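Priner Travel Tanpura Box

Everyone who practices Indian classical music at home needs a drone, and most of us can't have a full-size tanpura leaning in the corner of a small apartment. The Priner is the electronic box I wish I'd had when I started singing. Warm, steady, and so easy to tune!

What it sounds like

Kamarul Sitompul recorded the strings one at a time on an old concert instrument, and you can hear the buzz of the bridge on every pluck. Turn it low and it sits under a voice or a bansuri without crowding it. Turn it up and it will fill a living room (my neighbors can confirm).

Controls

Three knobs on top: pitch, speed and volume. Pitch moves in tiny steps, so you can match a harmonium that has drifted a little flat over the summer. The first string can be set to Pa, Ma or Ni, and the box remembers your last tuning when you switch it off.

Details

Weight: 700 grams
Strings: 4 or 5, switchable
Speakers: 2, front-facing
Headphone socket: yes, on the left side
Power: wall adapter or rechargeable battery
Case: padded cotton, shoulder strap included

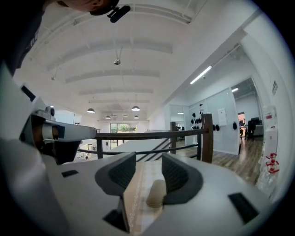 Playing with others

Ilir Petkov takes his to a weekly sarod class and runs it through the Stilik pedal amp with the tone rolled back. That works beautifully. If your teacher tunes to a different Sa, save both pitches before class and hold down the pitch knob to swap.

Ordering

The next batch arrives in November. Spare straps and adapters are in stock now, and the printed tuning chart comes in the box.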